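The kitchen counter has been oiled for the third time, and I have enough notes now to write up the finish. The wood is hard maple, bought as glued-up panels from Lerkton, and the question was which finish to put on it and how to tell when a coat was done. I kept a log. Most of this post comes out of that log.

## Background

Maple is a closed-grain wood. The pores are small and evenly spread, so a finish doesn't soak in the way it does with red oak or ash. With a penetrating oil this matters in two ways. The first coat takes less product than the can suggests, and the excess sits on the surface where it can turn gummy if it isn't wiped off.

The other property worth knowing is movement. A flat-sawn maple board gets wider and narrower across the grain as the humidity in the room changes, and hardly changes at all along its length. No oil stops this. A film finish slows it down, an oil slows it down slightly, and wax does very little. If the panel is screwed down hard to the cabinets with no room to move, it will crack or cup whatever is on top of it. I used slotted brackets at the back and fixed screws at the front edge, so the movement goes toward the wall, where there is a gap behind the backsplash.

## The candidates

I tested four finishes on offcuts from the same panel.

1. Food-grade mineral oil
2. Mineral oil and beeswax, mixed at home
3. Pure tung oil, cut with citrus solvent for the first coats
4. Trekura hardwax oil, the matte version

Mineral oil doesn't cure. It stays liquid in the wood and slowly leaves through washing, evaporation and contact with whatever is set down on it. For a cutting board that can be flooded again on a Friday night, this is fine. For a counter with a sink cut into it, I didn't want to be on that schedule.

The beeswax mix behaved like mineral oil with better manners. Water beaded on it for the first week. By the third week it didn't, and a hot mug left a pale ring that had to be buffed out with more of the mix.

Pure tung oil cures by reacting with oxygen. It is slow. Each coat needs at least a full day before the next, and the finished surface needs weeks before it should see standing water. The result on maple is a low sheen with a slight amber shift. It was the best looking of the four samples under daylight and the one I would pick for a table.

The hardwax oil is a blend of oils and waxes with a drier. Two thin coats, overnight between them. Color change was small. The surface felt a little dry to the hand, which I like.

## Test method

Each sample was sanded to 150 grit, wiped with a damp cloth to raise the grain, left to dry, and sanded again by hand at 180. I didn't go finer. On maple, sanding past 220 starts to polish the surface, and a penetrating finish has a harder time getting in. I have seen people recommend 400 for a counter. I tried it on a spare piece and the tung oil sat in patches that took two extra days to stop feeling tacky.

After curing, every sample got the same set of abuses:

- Water, one teaspoon, left until dry
- Black coffee, one teaspoon, left for an hour
- Red wine, same
- Lemon juice, same
- Yellow mustard, left overnight
- A steel can with a wet rim, left overnight

The can test is the one I'd keep if I could keep only one. Iron and water on bare wood make a dark mark, and on pale maple the mark is hard to miss. Mineral oil failed it. The beeswax mix failed it with a thinner ring. Tung oil with four coats showed a faint gray arc that came out with a light sanding. The hardwax oil showed nothing on two samples and a small spot on the third, where I think I had wiped the second coat too hard.

Mustard stained all four. I don't think any oil finish stops mustard. The stain on the hardwax sample faded after several days next to a window, and the same was true of the tung sample, only slower.

## Reading a pale wood

Maple makes it hard to see whether a coat is even. On walnut, a dry spot shows up at once as a lighter patch. On maple, the difference between oiled and unoiled is a small shift from cream to straw, and under a warm ceiling bulb it disappears.

What worked was a low light from one side. I put a work lamp on the counter itself, close to the surface and aimed across the grain, and looked from the opposite end. Wet areas reflect, dry areas don't, and sanding scratches across the grain show as short bright lines. Overhead light hides all of this.

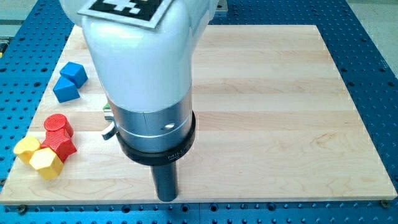 *Light maple planks, grain running horizontally.*

The direction of the grain also affects how the color reads. Planks whose grain runs across your line of sight look slightly different from the same planks turned a quarter turn. If you are matching a repair piece to an old panel, lay it down in its final direction before judging the color. I made this mistake with the filler strip next to the stove and had to cut it again.

Glue lines are the other thing to check before any oil goes on. Dried glue squeeze-out seals the wood and shows as a pale streak once the area around it darkens. Wipe the whole panel with mineral spirits, look for streaks with the side light, scrape them, and sand. It takes half an hour and can't be done afterward without stripping that section.

## Cost

The panels, brackets, sandpaper, four test finishes and the final quantity of hardwax oil came to $1,348. The panels were most of it. The quote I had for a quartz top of the same size, with the sink cutout and installation, was $3,129. I would be careful with that comparison. The quartz price includes someone else's labor and doesn't need oil. Mine includes neither the weekends nor the router bit I already owned.

The hardwax oil itself was $182 for enough to do both sides of every panel twice, with a third left in the can. Both sides matters. A panel sealed on top and left bare underneath takes on moisture unevenly and cups. The underside doesn't need to look good, but it needs the same number of coats.

## Application notes

I applied it with a white nylon pad. A brush leaves too much, and a cotton rag sheds lint that shows on a pale surface. Pour a small puddle, spread it with the grain, work it in, wait fifteen minutes, and wipe everything off with a clean cloth. It should look as if almost nothing is left.

Rags used with curing oils can heat up and catch fire if they are left in a pile. Lay them flat outside to dry, or put them in a metal can with water and a lid. This applies to tung oil, linseed oil and any hardwax product based on them.

End grain at the sink cutout got extra treatment. It drinks finish at several times the rate of the face, and it is the part most likely to get wet. I gave it 5 coats, with each one flooded until the wood stopped taking it. Then a bead of clear silicone under the sink rim. If this counter fails, I expect it to fail there.

Cure time on the can is stated for a warm room. I did the job in November, with the kitchen cool at night, and it took nearly twice that before the surface stopped smelling of solvent. A fan helped. Turning up the heat helped more, and also dried the panels enough to open a hairline gap at one joint, which has since closed.

## Maintenance so far

The third application, the one this week, was a single thin coat on the two worst areas, left of the sink and in front of the coffee maker. I washed them with plain soap, let them dry overnight, scuffed lightly with a gray pad, and oiled. The edge of the repair was visible for a day and then blended in.

Things I have stopped using on it:

- Vinegar cleaner, which dulled a patch in a few weeks
- The green side of a sponge
- The Sosemside degreaser, which took the finish off completely in the one place I tried it

There is one problem left open. The joint that opened and closed has a slight ridge, enough to feel with a fingernail. I could scrape it flat now, or leave it until the end of the heating season and see where it settles. A reader suggested the Jitpraphai card scraper for this – I have it on order. I'm inclined to wait until spring before touching the joint, and I'll add the result to this post.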